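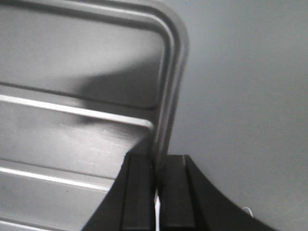 Figure 1. Metal panel with rounded rim and raised horizontal ridges.

Alurstead College of Further Education
Department of Hospitality and Facilities Studies
Unit 4: Care of Metal Surfaces and Fittings
Handout 3: Formed metal -- rims, ridges and grooves

Issued September 26, 2018
Unit leader: Zoia Ostapchuk
Practical sessions: Conceição Moreira

Purpose of this handout

This handout accompanies the third lecture of the unit and should be read before the practical session in Room 80. It deals with the shape of metal surfaces found in kitchens, laundries, stores and service corridors, and with the effect of that shape on cleaning and inspection. Finishes were covered in Handout 2 and are mentioned only where the two subjects meet. Chemical products are covered in Handout 5.

Students who missed the second lecture should obtain the notes from the unit office before attending, as the terms "grain", "film" and "bloom" are used below without further definition.

1. Why sheet metal is shaped

A flat sheet of thin metal bends easily and drums when it is knocked. A manufacturer may use thicker sheet, which adds weight and cost, or may form the sheet so that it resists bending. Most equipment in service areas is made by the second method.

The principal forms are as follows.

Rim or rolled lip. The outer margin of the sheet is turned over, or a tube is fixed along it. The margin becomes stiff, and there is no sharp edge to meet the hand. At a corner the rim may be mitred and welded, or carried round in a curve. Figure 1 shows the second arrangement, with the rim passing from a horizontal run to a nearly vertical one through a smooth, rounded corner.

Ridge or swage. A line of metal is pushed outwards from the face of the sheet. The panel in Figure 1 has raised ridges of this kind. The sheet will then bend much less readily across the line of the ridge.

Step or joggle. The face of the sheet changes level slightly along a line. A step may allow one sheet to sit over another, or may simply add stiffness. From the front it often appears as a thin dark line, as it does just above the upper ridge in Figure 1, and it can be mistaken for a scratch or an open joint. The fingertip is the better judge.

Fold. The sheet is turned through an angle, most often a right angle, and forms two faces of the article.

Students are asked to use these four terms in all written work. "Lip" is accepted for "rim". "Bump", "line" and "edge bit" are not.

2. Reading a surface by its light

Before any surface is cleaned it should be looked at properly, and the shape of the metal affects what can be seen. A curved rim catches light along a narrow strip and falls away to darker bands on either side. A ridge tends to show a bright upper edge and a shaded underside when the light comes from above. These bands are a property of the shape and the lighting. They are not dirt, and no amount of rubbing will remove them.

The opposite error is more common. Grease lying on the shaded underside of a ridge is of much the same tone as the shade itself and is passed over. The same applies to the inner side of a rim. A shadow falling across the face of a panel will also hide light soiling, and soft shadows are worse in this respect than hard ones, since the eye does not register where they begin.

The following procedure is to be used in the practical session.

Stand so that your own shadow does not fall on the panel. Look along the surface from the left, at a low angle, and then from the right. Where a lamp is supplied, hold it to one side, level with the panel, and move it slowly. A mark that stays in place when the lamp moves lies on the metal or in it. A band that travels with the lamp is a reflection. Record what you find on the inspection sheet (form 1664) before touching the panel with a cloth.

Small specks should be recorded separately from streaks. Specks may be dust, dried splashes or pitting, and these call for different treatment. Do not attempt to decide between them by eye alone.

3. Where soil collects

Soil on a formed panel is seldom even. In the greater number of cases dealt with by the department's own staff, it has been found in the following places:

-- the inner side of the rim, where the curve of the rim meets the flat of the panel;
-- the underside of each ridge;
-- grooves and steps, particularly horizontal ones;
-- the ends of ridges, where the raised metal dies back into the flat.

The last of these deserves attention. In Figure 1 the upper ridge stops just short of the rim, leaving a narrow strip of metal between the two. A folded cloth drawn along the ridge tends to lift at such a place and ride over it. The strip must be wiped on its own, with one finger behind a single thickness of cloth, in a vertical direction.

Rounded corners are easier to keep clean than mitred ones and should need no tool other than the cloth. If a brush appears to be necessary at a rounded corner, the soil has been left too long, and the matter should be reported to the supervisor along with the cleaning record.

4. Method for a ridged panel

4.1 Remove dry dust with a soft, dry cloth. Work from the top downwards.

4.2 Prepare the washing solution according to the card on the dispenser. The college uses Seler neutral detergent for this exercise. Chauvin cream is kept on the same shelf; it is for enamel and is not to be used on brushed metal.

4.3 Wash the rim first, taking the corner in one continuous movement.

4.4 Wash the flat bands between the ridges, following the grain of the metal. Where the grain is faint, find its direction with the lamp before starting. If it still cannot be found, ask.

4.5 Wash each ridge in two passes, the first along the top and the second along the underside. Turn the cloth between passes.

4.6 Wash grooves and steps with the folded edge of the cloth.

4.7 Rinse with clean water and a second cloth, in the same order.

4.8 Dry at once. Water left along the top of a ridge will dry to a line of scale, and this is the fault most often marked down in assessment.

4.9 Inspect again as in Section 2 and complete the lower half of form 1664.

Metal scourers are not permitted in the practical room. Grilta pads (white grade only) may be issued by Ms Moreira for fixed deposits, and each issue is to be signed for.

5. Damage and reporting

A dent between two ridges is usually confined by them and seldom affects the use of the article. A dent across a ridge is more serious, as the stiffness of the panel at that point has been lost. A split or lifted rim takes the article out of use immediately, whatever its size.

Damage is to be described by reference to the nearest feature, giving the side from which the panel was viewed. "Dent below upper ridge, left of rim, seen from front" is an adequate entry. "Dent on side" is not, and will be returned.

6. Preparation for the practical session

Bring this handout, a pencil and closed shoes. Cloths and gloves are supplied. Students with a sensitivity to detergents should inform the unit office beforehand on extension 2363.

Before the session, examine one article of formed metal at home or at your place of work and make a labelled drawing of it, not smaller than half a page. Mark the rim, any ridges, any step or fold, and the places where you would expect soil to collect. Shade lightly the areas that are difficult to see in ordinary light -- these need not be the same as the areas that are dirty.

Questions for discussion

Why might a designer choose to stop a ridge before it reaches the rim?
What would be gained, and what lost, if the ridges on a panel ran vertically?
How would the procedure in Section 4 change for a polished surface without visible grain?

Further reading is listed in the unit guide. The library holds the department's collected notes on service equipment at shelf 3707, for reference use only.

Assessment for this part of the unit takes place in January.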